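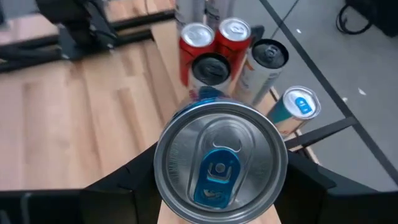 Page last changed: Wednesday, 4:40 p.m.

Melati Sitompul is bringing her band back to Sarkcombe this July, and tickets for the night at the Studcombe Rooms go on sale Wednesday morning at ten. If you were lucky enough to catch her last time she came through town, you'll already know to have your phone charged and your card handy, as that show sold out before lunch!

The singer and guitarist will be playing songs from her new record, Ngau, her first in almost six years and by her own account the one she had the most fun making. It was put together over a long winter in the back bedroom of her sister's house, with Haziq Hartono on drums (mostly brushes, out of kindness to the neighbors) and Hafiz Jugah playing bass and a very old pump organ that he picked up at a yard sale and carried home in two trips.

There are 13 songs on it, and fans who have followed Sitompul since her days fronting Pratano will be glad to hear that a couple of them go right back to that band. "Slow Ferry," which Pratano used to close with and never got around to recording, is finally on a record, at about half the speed and with a lovely long organ part at the end.

"I kept being asked for that one after shows, usually by the same four or five people," Sitompul said. "I'd tell them next time, next time. So I hope they come out in July, because I owe them, and I'd like to see their faces when it starts."

The three of them have been rehearsing most evenings since spring, and they plan to play the whole of Ngau in order before taking a short break and coming back with older songs. Sitompul says the second half will change from night to night, depending on who's in the room and what gets shouted out. 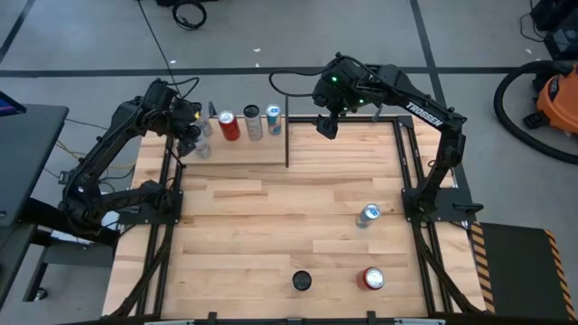
Who's opening

Local songwriter Abilio Palacios will start the evening off at 7:30. He's a familiar face to anyone who goes to the Sunday sessions upstairs at the Rooms, where he has been trying out new material with just a nylon-string guitar, and this will be his biggest hometown show so far. He'll also be joining Sitompul later on for a song or two, though neither of them would be drawn on which.

Sulastri Yusof, who books the music at the Studcombe Rooms, said she had been trying to get the two of them on the same bill for a good long while. "They sing beautifully together, and they're both terrible at answering email," she said. "I'm just so pleased we got there."

Tickets are $20 and can be bought from the box office or on the venue's website, with a limit of 6 per person. Doors open at 7, and the main hall will be mostly standing, with seats along the balcony for those who would like one (call the box office ahead of time and they'll set one aside for you). Under-16s are welcome with an adult. Copies of Ngau will be for sale at the back of the hall, on vinyl and CD.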